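Catalog > Display and Installation > Plinths and Wall Systems > Plellus Modular Plinth

Plellus Modular Plinth System

Print this page | E-mail this page

The Plellus system is a set of interlocking plinths and low platforms for the display of sculpture, ceramics and installation work. It is made by Vondráček and distributed to museums, university galleries and artist-run spaces through Bukano. The design was developed with installation artist Gerardo Umali for his touring work Barnanska, which required a base that could be rebuilt to a new plan at each venue.

Each module locks to its neighbor with a concealed steel pin. No tools are needed above floor level. Modules may be stacked, set end to end or turned to form corners, and a finished platform may be painted in place.

Specifications

Modules per set: 20
Load per module: up to 968 pounds, evenly distributed
Leveling feet: 8 per module, adjustable from inside
Finish: primed white or unprimed
Cable access: one port in each base panel

Use With Outdoor Work

The system is intended for indoor use. Borrowers planning a covered courtyard or loading dock installation should request the sealed base panels, which are supplied separately and must be fitted before the first module is placed.

Loans and Purchase

Sets may be purchased outright or borrowed for the length of an exhibition. Loan requests for spring exhibitions are accepted through March. Applicants should include a floor plan, the weight of each work and the name of the person responsible for installation. Partial sets are not lent -- replacement pins and feet, however, may be ordered singly. 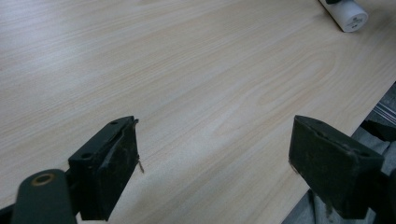 Care and Storage

Wipe painted surfaces with a soft, damp cloth. Do not use solvents on unprimed panels. Store modules upright, with the pins removed and bagged.

Questions about loans should be directed to Jonalyn Lumanlan, Exhibition Services.

Shares: 20 | Comments: 0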